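I've been putting off the equipment budget since June, and last night I finally made a cup of tea and opened the spreadsheet. The question is how many handheld grippers we buy for the next stretch of laundry recordings, and whether they come from Loritz or Drikitz.

The laundry work is simple enough on paper. You go to a real bedroom, you fold real clothes with a gripper in each hand, and the recordings go off to train the folding arm. Pants are my least favorite (long, floppy, always a leg escaping somewhere!), so they're what I judge any gripper by.

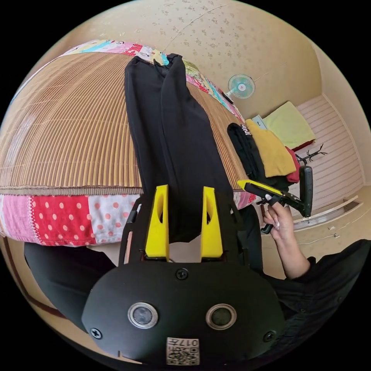

*Black pants, yellow fingers, bamboo or straw mat.*

So, money. Loritz sells in pairs, with spare fingers in the box. Drikitz is cheaper per unit but you buy the fingers separately, and they're 40 dollars a set, and we go through fingers like crazy. I put down 14 sets for the year and then sat there staring at the total. Shipping isn't in it yet either.

The other line I keep fiddling with is batteries. I'd love to get through a whole bedroom without stopping to charge, which means spares, which means another charger, which means a bigger case. You see how this goes. Every time I add one thing, the case gets bigger. 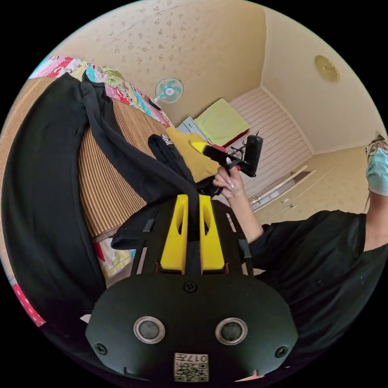
**Nulby, June**

We were on dark clothes here, and dark clothes are what pushed me to add a lighting line to the budget. Black fabric on black fabric is hard enough to sort out by eye, and I'd like a couple of small clip-on lamps for rooms where the ceiling light is all you get. They're cheap, so they stay in. What I took out was the second tripod, which I wanted mostly because it was on sale.

I also want to set aside a bit for clothes and bags. It sounds silly next to the hardware, but we can't keep folding the same shirts forever, and a thrift store run with 70 dollars goes a long way.
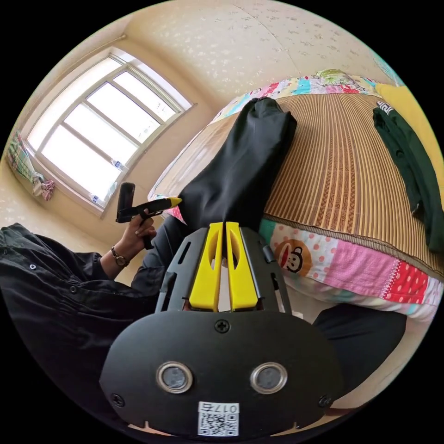
Canpolat Home Robotics Club | Equipment & Planning

My plan right now is 2 more pairs from Loritz, the finger sets, the lamps, and no new case until the old one gives up. If Drikitz ever bundles the fingers I'll redo the whole sheet. I still need to get the shipping quote and figure out where the spare batteries go, so if you've flown with a bag full of them, leave me a comment and tell me how you packed it!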